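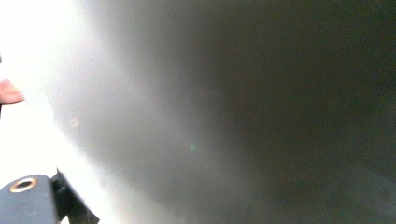 4. Clearing and wiping down the work table

Okay, so you've got the shelves up and the lamp plugged in, and now I want you to do the boring bit before we get to the fun bit. I skipped this the first time I set up a Sarnora craft corner and spent a whole evening picking glitter out of wet varnish. Learn from me!

You'll need two cloths (old T-shirts are great), a bowl of warm water, a drop of dish soap and the shallow tray that came in the Ovitz organizer box. If you bought the organizer without the tray, any baking sheet will do.

1. Take everything off the table. Yes, everything, even the pencil jar you swear lives there. I put it all on the floor on a bath towel so the small stuff doesn't roll away under the radiator.

2. Sort as you go. Things you use every time go in the tray, things you use once a month go back in a drawer, and dried-up glue sticks go in the trash. Be brave with the glue sticks.

3. Wipe with the damp cloth, starting at the back and pulling toward you. Wring it out well first. You want the top to look barely wet.

Caution: keep water away from the seam where the two halves of the table meet. If it gets in there the edge swells up and you'll feel a ridge under your paper forever. Dry the seam right away with the second cloth.

4. Dry the whole top, then leave it alone for half an hour. I make coffee.

5. Run your fingertips over the surface. You'll feel crumbs of old glue long before you see them. Lift them with a plastic card held nearly flat, and please don't use a craft knife (ask me how I know).

Note: if your table has the Prelleck coating, dish soap is fine but skip anything gritty, including those white sponge erasers. They leave a dull patch that shows up every time the lamp is on.

6. Put the tray back first, on the side of the hand you don't write with. Mostafa Ragab, who tested this guide for me, is left-handed and had his on the wrong side for weeks, so do stop and think about it for a second.

7. Add the rest a little at a time. If it won't fit in the tray or on the first shelf, it probably wants to be in a drawer.

Got a sticky spot that won't budge? Lay a warm damp cloth over it for 4 minutes and try the card again. Still stuck? Jump to the stain chart in section 9, and come back for section 5 when the top is dry.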